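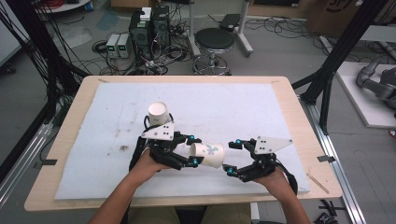 19 May 2021 – paper cups and other small things

Two paper cups on the big white board today, one standing up and one on its side, and I have been thinking about paper cups ever since, so that's what you're getting tonight. I know, I know. But it was that kind of Wednesday!

The sideways one is the pretty one, with the light green flowers and leaves printed on it. I bought a sleeve of those from Tremance when the plain ones ran out (300 in the box, so we'll be drinking out of flowers until July at least) and I like them way more than I expected to. They make even bad coffee look like somebody's garden party. The trouble is the print only shows when you've got the cup turned the right way, and half the time I look over and think I've grabbed an old plain one.

The board needs a good scrub. It has gray smudges all over, and then there's that little dark brown stain left of the middle. I'm going with coffee. I tried dish soap on a corner last week and it did pretty much nothing, so tomorrow I might try baking soda, very gently, because foam dents if you so much as look at it wrong. A new one from Skonen is 43 dollars with delivery and I'm not paying that for a stain the size of a bean. I could flip it over, I guess, but I haven't had the nerve to check what the other side looks like.

I do love the table, though. It's such a nice pale color, and there's just enough wood showing around the board to remind you there's a real table under there. The bits of black tape on the edges are driving me a little crazy – I keep meaning to peel them off and then I sit down and forget. There's also a thin little wooden stick lying by the corner, which I noticed, thought "I should throw that out," and left right where it was. If it's still there on Friday I'm going to be annoyed with myself.

And the cables on the floor! Black spaghetti on gray concrete, everywhere. I ordered 2 packs of cable ties from Alitz and they still say "processing," so for now it's a case of high steps and good shoes. I wore the khakis again, by the way, and they are far too warm for this weather. I need to dig out something lighter before the weekend.

Dinner was noodles and the last of the Mahuika chili sauce, shaken out of the bottle with a splash of water. Must buy more. Also baking soda, also trash bags, also those crackers if they're on sale.

Bed now. I left the window open and I can hear it starting to rain.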